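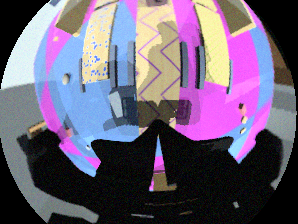

Simulate the Wrist Camera Before You Cut Anything

Most home arm builds go in the same order. The builder prints the links, wires the motors, bolts a camera to the wrist and then writes software to suit whatever the camera happens to see. I think the order is wrong, and that a rendered wrist view should come before the first bracket is cut.

My own arm lives on a bench in a shared workshop. I modeled the gripper and the lens in simulation in February and rendered 2601 views of objects in odd colors and patterns, many of them nothing like what the arm will ever pick up. The patterns are deliberate. A detector trained on plain gray cylinders learns plain gray cylinders.

The first thing the renders gave me was an occlusion figure. With the camera in its original position, the fingers and base hid too much of the target during the last part of the approach. Moving the mount back by 9 mm and tilting it changed that, at the cost of editing one line in a config file. On the real arm the same change would have meant a new bracket and a longer cable.

Wanting Li, who shares the bench, holds the opposite view. Her objection is that simulated light is too clean and that a wide lens on paper is never the lens in the box. She is right on both points. My lens came in with distortion that the model did not predict near the rim, and I had to calibrate again with 71 board poses. The geometry still held. The fingers covered the part of the view that the model said they would.

Cost is the other argument against, and it is weaker than it used to be. The renders ran overnight on a desktop card. I have spent over 80 dollars on brackets that went in the scrap bin, all of them designed before I had a camera model.

A simulator will not tell you that a set screw is going to back out. Backlash, cable drag and finger pad wear still have to be measured on the bench. Camera placement is a geometry problem and can be settled earlier.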